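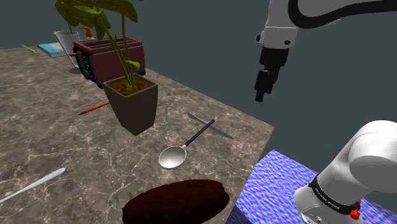

Kitchen Counter Tips for People Whose Kitchen Is Mostly Software

My mother keeps a drawer of household hints clipped from newspapers: how to get wax out of a tablecloth, what to do with the last inch of a candle. I've been keeping the same sort of drawer for simulated kitchens. It's a text file called counter.txt, it has grown over 1,733 lines, most of them swearing, and the useful bits are below. They were collected while getting an arm to tidy a pretend countertop before we let it near a counter with actual crumbs. We use Wila for the simulation and Prullden for motion planning, but most of this should carry over to whatever you have.

Getting the counter ready

Give every surface a texture before you start training anything. A leftover placeholder is fine for a test of the physics. Leave it in through a week of image collection and your detector will grow very fond of it, and will look for it in every real kitchen it visits, like a tourist asking for the one dish he knows.

Busy stone is the hardest counter to work on and so the best one to practice on. Mottled patterns with fine veins swallow thin objects. If your segmenter can find a pencil on marble, it can find a pencil on plain laminate. The reverse took us most of April to disprove.

Set the friction by hand for each object. The default value in Wila makes a toaster behave like a bar of soap. Nudge it with the wrist and it leaves the counter with great dignity.

Check the collision shape of the counter separately from the one you can see. Ours was three millimeters higher than the picture of it. Spoons hovered. We blamed the spoons, then the gripper, then Grigoris Kalogeropoulos, who had only joined on the Thursday.

Plants

A houseplant is the cheapest way to find out how bad your planner is. The pot is easy. A tapered square planter can be wrapped in a convex hull and forgotten. The leaves are another matter, and you have three choices, none of them good.

You can hull the whole plant, pot and all, in one go. The planner will then treat it as a large boulder and refuse to reach for anything within a foot of it. You can ignore the leaves, and the arm will go through them like a bus through a hedge. Or you can do what we do, which is a box for the pot, a handful of capsules for the stems, and a soft cost around the foliage that lets the arm brush past at slow speed and makes it feel bad about it. In Prullden that's the contact_penalty field. Start low. At 1,000 our arm wouldn't come out of its home position.

Leaves also hide things from the camera. If the mug behind the plant blinks in and out of the object list every time the view shifts, don't lower the detection threshold. Give objects a memory instead. Anything seen with confidence stays on the list for a few seconds after it disappears, unless you have a clear line of sight to the spot and it's plainly gone. My toddler has this feature and she was much less trouble to debug.

Knives, spoons and other thin trouble

Crossed cutlery deserves its own tip. When a spoon lies over a knife, the detector will often hand you one X-shaped item of silverware with a center point right at the crossing. Grasp there and you get both, briefly. What works:

- Ask for instance masks, and throw away any single mask that has two long directions in it.
- Work out which piece is on top from the order of the depth edges. Pick that one first.
- Plan the grasp well away from the crossing, on the handle side.
- Look again after each pick. The lower piece has usually moved, and it won't tell you.

Dark handles on dark patches of stone disappear, and then you have a bowl of a spoon with no spoon attached. Shiny bowls do the opposite and reflect everything, so the depth image has a hole in it just where you'd like a number. Fill the hole from the counter plane plus a small guess. We use a shade under the spoon's own thickness and have stopped feeling guilty.

Pencils roll. If the physics says your pencil doesn't roll, look at the collision mesh. Somebody has given it a box.

The edge of the counter

Make the region beyond the edge count as something. By default a planner sees the space next to a counter as lovely open air, and will swing the gripper down into it, park it there, and then discover that the shortest path back to the toaster is straight through the slab. Severo (our task layer, written in a hurry and named after the café next door) now keeps a thin no-go skirt along every counter edge, and the arm has to rise above it before moving sideways.

Tall things go at the back. I know that sounds like advice for setting a table. It saves an astonishing amount of planning time, though, and the same goes for soap pumps, whose nozzles stick out further than any bounding box drawn by a tired person.

Watch where the arm's own base sits relative to the camera. Mask the robot out of its own point cloud, every link, including the shoulder. Skip the shoulder and the planner will report a large white obstacle that follows the robot wherever it goes. Mine filed this as a collision 982 times in one night, each with a timestamp.

Order of jobs

Clear the loose flat stuff first, then the cups, then the appliances if you must. The temptation is to let a general task planner work out the order. It will, and the order will be legal, and it will begin by lifting the toaster to reach the pen. A short list of preferences written by someone who has cleaned a kitchen beats it most days.

Books are best pushed. A thin book lying flat gives parallel fingers nothing to hold, so slide it until part of the cover hangs off the counter and pinch that. This is the one time you'll want to switch off the skirt mentioned earlier. Switch it back on. Put the switching back on in the same function, directly after the pinch, and don't trust yourself to remember.

Give every action a way to fail out loud. "Grasp finished" is a statement about the fingers. Check the finger gap after closing: fully shut means you've picked up nothing, with confidence. We went a whole week with a beautiful success rate at moving air from one end of the counter to the other.

Housekeeping

Save the random seed with each run. Save the version of every mesh as well. We once chased a planning failure for two days before finding that a well-meaning person had replaced the white cup with a nicer white cup.

Replay failures before fixing them. Bugti, our little replay viewer, does one thing: it loads the state right before the mess and lets you step through it with the arrow keys. It took an afternoon to write and has saved more time than anything clever in the stack. Its icon is a mop.

Shuffle the lighting, the camera and the clutter, but shuffle one at a time for the first few rounds. When all of them change together and the score drops by 43 percent you'll have learned that something matters.

Keep a boring counter. Bare stone, one mug, same seed, never edited. Run it every morning before the interesting ones. On days when the boring counter fails, you get to skip straight to looking for whoever updated the drivers, and leave the plant alone.

Cups should be put down a hair above the surface and let go. Set the target height exactly at the surface and sooner or later rounding puts it inside the stone, and the physics engine will then return your cup to you at speed.

Related tips
Drawers, hinges and other things that only open once
Why your simulated sponge weighs as much as a dog
Naming coordinate frames so you can still find them in April
Cleaning a point cloud without scratching it
Towels: a warning

Contact | Copyright 2019 | Back to top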